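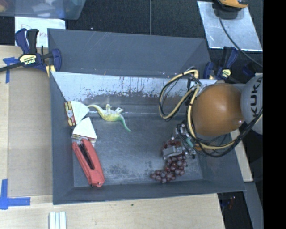

How many picks do you need before you can say one gripper is better than another?
More than most people plan for. Fifteen tries per object will show you a big difference, but a small one needs a few hundred picks, spread over objects of different shapes.

Chapter 4
Comparing Grippers Fairly

My first gripper comparison was a mess, and I still use it in class. I had two hands to test, the Velura and the Groltik, and I ran the Velura for 371 picks and the Groltik for 167, then put the two success rates side by side in a neat little table. I was so proud of that table! It took a student at Terevstead one look to ask whether the bin had been filled the same way both times. It hadn't.

So this chapter starts with the bin. A stapler is stiff and sits in one piece, while a bunch of grapes can be grabbed well at one end and badly at the other. A toy dinosaur on its side offers you a skinny neck (tempting, and often a bad idea). Wedge-shaped things like a toy sandwich are their own headache — two slanted faces and a finger that wants to slide off. If one hand gets more grapes and the other gets more staplers, you're comparing grocery lists.

We'll work through the Somogyi log, a run of 441 picks that you'll sort by object before you work out a single percentage. Keep the arm, the camera and the speed settings fixed for now. We'll start changing those in Chapter 5, one at a time.

4.1 What counts as a pick?

Before you open the log, write down your own rule for success. Does the object have to leave the bin, or only the floor of it? How long does the hand have to hold on?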